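Osivik Household Cloth Handling Set
Data card and README, release 6

Summary

The Osivik Household Cloth Handling Set is a collection of demonstrations in which operators manipulate soft household fabrics with hand-held grippers. It was assembled to support research on imitation learning for deformable objects, and in particular on grasp selection where the edge of a cloth is folded, gathered or otherwise hard to locate. The release comprises 1117 demonstrations recorded in 14 homes.

Contents

Each demonstration consists of a wrist-view video, an estimated gripper trajectory, a jaw-opening signal and a short task label. Labels cover spreading, gathering, folding and transferring. Sessions were carried out on beds, sofas and tables in ordinary use, and furnishings and personal belongings were left where the household kept them. Variation in background colour and pattern is therefore considerable, and users should expect printed textiles beneath the target cloth.

Dark fabrics form a separate evaluation subset. On these items, self-shadowing and low surface contrast reduce the reliability of edge detection, and trajectories in the subset have been reviewed manually by Benedito Mendonça.

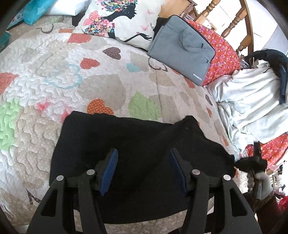
Can the demonstrations be used to train a policy for a fixed-base arm?

They can, provided that the trajectories are first filtered for reachability in the workspace of the arm concerned. The script supplied in the tools folder rejects any demonstration with a pose outside the user's stated limits. No correction is made for differences in jaw geometry.

Baseline

The reference policy, Heltwood, was trained on the full training split and evaluated over 200 trials. Performance was weakest on gathering tasks, where the policy tended to close the jaws before both pads had reached the fabric. Configuration files are included so that the evaluation may be repeated. Results obtained with earlier releases are not directly comparable, as the task labels have been revised.

Known limitations

Jaw-opening values are less accurate when thick fabric is held between the pads. Trajectory estimates may drift where the view is largely filled by a single plain cloth. Contact force was not recorded.

Access and conditions

The set is licensed for non-commercial research. Participating households gave written consent, and users must not attempt to identify any household or individual. Enquiries and correction requests should be directed to Keabetswe Makhubela, data steward, quoting the release number and the demonstration label.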